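La Copa Surnska de balonmano llega a su última jornada de grupos con dos plazas por decidir

La fase de grupos de la Copa Surnska de balonmano se cerrará en septiembre con una sola plaza de semifinales asignada y varias combinaciones abiertas para las restantes, según informó la organización del torneo. El Deportivo Bensaid, que ha ganado sus dos encuentros, tiene garantizado el primer puesto del grupo A y jugará el último partido sin presión clasificatoria.

La situación es distinta para el Club Rollo, segundo del mismo grupo. Al equipo le basta un empate para acceder a la siguiente ronda, y también podría hacerlo con una derrota si el Balonmano Enano no suma en su compromiso. En caso de igualdad a puntos entre ambos, el reglamento da prioridad al resultado del enfrentamiento directo, que terminó en empate a 22 goles, por lo que habría que recurrir a la diferencia general de tantos. En ese apartado, el Rollo parte con una ventaja de 3 goles.

El Enano, por su parte, está obligado a puntuar ante el Bensaid y a esperar un tropiezo de su rival directo. El club comunicó que afrontará el encuentro con la plantilla al completo, tras la reincorporación de dos jugadoras que se perdieron la jornada anterior por molestias musculares. El cuerpo técnico ha previsto una sesión a puerta cerrada la víspera del partido.
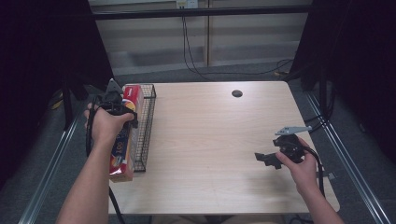 Los partidos decisivos de cada grupo comenzarán de forma simultánea, como establece la normativa de la competición para la última jornada. La hora de inicio se ha fijado a las siete de la tarde. La organización ha recordado a los clubes que deberán entregar la relación de jugadoras inscritas antes del calentamiento y que no se admitirán modificaciones posteriores, salvo lesión acreditada por el servicio médico.

En el grupo B no hay todavía ningún equipo clasificado. Los cuatro participantes conservan opciones matemáticas, aunque el último necesita ganar por una diferencia mínima de 9 goles y que el otro encuentro acabe en empate. Si persistiera la igualdad una vez aplicados todos los criterios, el puesto se resolvería por sorteo, procedimiento que figura en las bases del torneo y que hasta la fecha no ha sido necesario utilizar.

En cuanto al acceso del público, se han puesto a disposición de las aficiones visitantes 500 localidades, que se distribuirán a través de los propios clubes. Las entradas no retiradas saldrán a la venta en taquilla el mismo día del partido. Los abonos de la fase de grupos seguirán siendo válidos para esta jornada, pero no para las semifinales, cuyo proceso de venta se anunciará cuando se conozcan los emparejamientos.

Las semifinales enfrentarán al primero de cada grupo con el segundo del otro, a partido único y con prórroga si fuera preciso. La sede sigue pendiente de confirmación - el pabellón propuesto inicialmente se encuentra en obras de mejora de la cubierta - y la organización prevé comunicarla a los clubes una vez concluida la fase de grupos.

Compartido 22 veces | 3 comentarios

Contacto | Aviso legal | © Copa Surnska. Todos los derechos reservados | Volver arriba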